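Grindham Community Boards > House and Garden > Laundry

Thread: Are dark towels a con?

mcphee_st_mick
Posts: 268
September 7, 2018

Bought a set of navy bath towels from the Grolen outlet in August, reduced, thick as a doona, colour of a nice pair of school shorts. Four washes in and everyone in the house comes out of the shower looking faintly Smurfish. The lint has colonised my one good shirt. My wife says they need more washing. I say they need returning. Is there a trick or do I just accept my new colour?

sudsandduds
Vinegar in the first wash, cold, no powder. Sets the dye. My mum did it with everything and her towels outlived two dogs.

Quinlan_A
Vinegar doesn't set anything. That's for acid dyes on wool and silk. Cotton towels are mostly reactive dyes these days and the vinegar does precisely nothing except make your laundry smell like a fish and chip shop. What you're seeing is loose dye that wasn't rinsed out properly at the mill. Wash them warm, on their own, until it stops.

sudsandduds
Her towels did not run, Angus.

Quinlan_A
Her towels were beige. I've been to your mum's.

pegbasket
Unhelpful but I gave up on big towels being anything other than white about ten years back. White you can boil, bleach, hang in the sun and forget. Every coloured one I've owned has ended up with those orange patches from somebody's face cream.

Hand towels are another matter, go wild.

mcphee_st_mick
White was vetoed. We have two boys and a creek.

thelineisfull
Softener. Nobody's asked the man about softener. If you're using it, stop. Coats the loops, towel stops drying you, you rub harder, more fluff, more blue wife.

mcphee_st_mick
We are using softener. It's the Gimeck one with the koala on the lid. I'm told it's not up for discussion.

thelineisfull
Then I can't help you and I wish you both well.

pegbasket
Half a cup of bicarb once a month will undo a fair bit of it, if the koala has to stay.

Quinlan_A
Bicarb is fine. Bicarb AND vinegar in the same load, before anyone suggests it, is salty water.

sudsandduds
I was typing that exact suggestion and I'm going to post it anyway. Bicarb and vinegar, same load. Lovely and soft.

ottoman_umpire
Can I put in a word for green? Everybody goes navy or charcoal because they think it hides things, then spends a year picking pale lint off it. A proper bright green hides nothing, shows you when it needs a wash, and you can find it on the sand at the beach. I've had a stack of green terry ones going since before the kitchen was done and they still look like themselves.
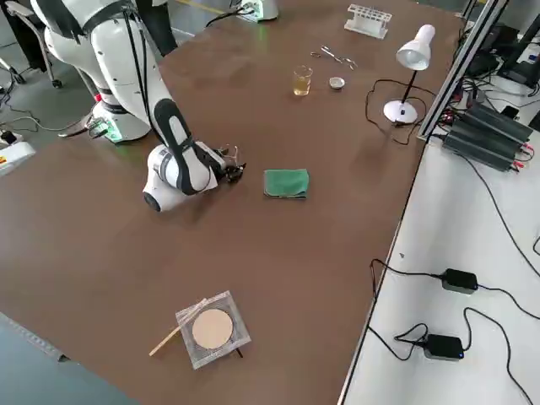

Bright green terry, folded flat. Slightly darker at the edges.

mcphee_st_mick
That is very green.

ottoman_umpire
Thank you.

pegbasket
Does it come in a bath sheet? Asking for the hallway cupboard, which is a sea of grey.

ottoman_umpire
Mine are all the smaller ones. Try the shop in McPhee Street next to the butcher, they had bigger ones last time I was in. Don't let them sell you the matching mat, it slides.

Quinlan_A
Green can run too, for the record. Same chemistry. Wash it separately the first few times.

ottoman_umpire
With vinegar?

Quinlan_A
I'm going to bed.

mcphee_st_mick
Update. Two warm washes on their own, no koala (she was at her sister's). The second lot of water was a lot paler than the first. Towels now dry an adult male to an acceptable standard. The shirt is past saving and has been moved to painting duties.

Still a bit blue behind the knees.

sudsandduds
Vinegar.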